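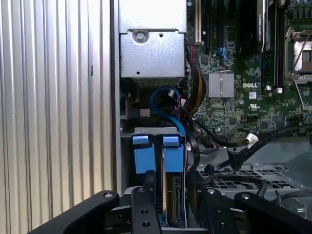

How to get a copy of a police report in Zometti County

Your car window is in pieces, your insurer wants paperwork, and the sheriff's records office keeps the hours of a small-town bakery. Start with the case number. The deputy should have written it on a card. If the card has gone wherever such cards go, call the non-emergency line with the date and street address of the incident.

1. Fill out the request form. You can do it online, where the page will time out, or at the counter on Dudine Street.

2. Check "involved party" if you were the victim, the driver or the owner of the property. Check "other" and you join the public records line, a slower and more philosophical place.

3. Bring photo ID and $5. Exact change is appreciated – in practice, required.

4. Wait. Simple theft reports take 3 to 4 business days. Anything still under investigation may come back with names and addresses blacked out, sometimes including your own.

Read the copy before you leave the counter. Misspelled streets and wrong plate numbers are common, and the clerk can hand you a correction form on the spot. The deputy who wrote the report has to sign off on changes, so ask which shift they work.

The office closes early on Thursday.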